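October, evening

I came home from the workshop at six and my hands still smelled of machine oil. I ate soup and bread, I washed one plate, and then I stood a long time in the kitchen and looked at everything I had not put away since the weekend. I thought again about the question which my colleagues at Sirko discuss at every lunch: when will a machine do this for us?

At Sirko we have machines which do one thing very well. The press in the second hall makes the same bracket all day and it does not get tired. In the last shift it made 2000 pieces, and I checked them, and I found almost nothing to complain about. But when a pallet arrives and the boxes are stacked in a different way than the drawing says, the whole line stops and a person must go there. Often this person is me. I push one box with my hand, I press the green button, and the line goes on. It is a little bit funny to be paid for pushing a box, but I do not complain.

The kitchen is much worse than a pallet. In a kitchen nothing has a drawing. A cup stands where somebody was finished with drinking. A knife lies where it was put down. I never thought about this before I began to read about household robots, and now I cannot clean the counter without thinking about it. I take the toaster, and I know already how heavy it is and that the cord will follow. I take an egg, and my fingers become soft without any order from me. Where did I learn this? I do not remember any lesson. 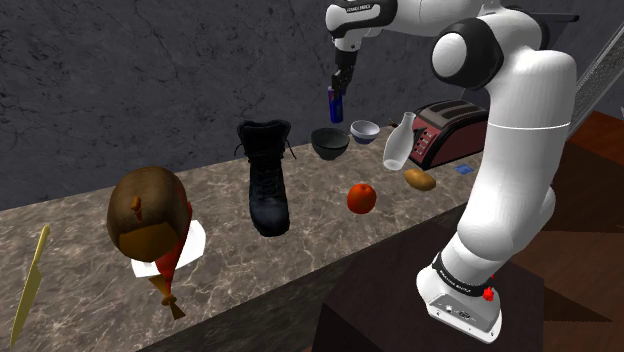
I read until late the reports of the Kusuma project, which I found last month and which I now follow like other people follow a television series. They practice everything in simulation first. The idea pleases me, for in a simulation a broken glass costs nothing and you can start again from the same second. In the newest report they write that the arm had 695 attempts at picking things up and putting them in the right place. I wanted to know more about the attempts that failed, but on this the report is short. There was one table, with small letters, and I had to put on my other glasses.

What I understood from the table is this. A can or a bottle is a good object for a gripper with two fingers. It has a simple form and it does not change when you press a little. A round fruit is more difficult and it can roll away. Soft things like cloth and shoes are difficult in another way, and there I believe the writers completely, for I myself lose the fight against a fitted sheet every second week.

But picking up is only the half of the chore. When I clean my counter I decide all the time. This potato is still good, this one is not. The knife must go away first, before I wipe. The boot does not belong in the kitchen at all, and I must remember why I brought it here (I wanted to glue the sole, and I still want to). A machine can perhaps lift every one of these things, but who tells it what is trash and what is waiting for glue?

My sister in Prumthorpe bought a Malledura, the floor machine, two years ago. She is very content with it. When I visited her I noticed that before she starts it she lifts the chairs, picks up the socks and closes the door to the bathroom. I asked her if this is not the larger part of the work. She was a little offended. I should write her a friendly message.

I am 54 years old. I think that I will see a machine which puts away the dishes in a normal apartment, slowly, maybe while I sleep. For the shop floor I expect it earlier, but only where we make the place tidy for it. I am not sure if I would buy one. I do not dislike the dishes so much, in the winter the warm water is even pleasant.

It is now past eleven. I cleaned half of the counter and left the other half. The glue I could not find. Tomorrow I have the early shift and I must ask about the sensor on line 2, it gave a false stop again this afternoon.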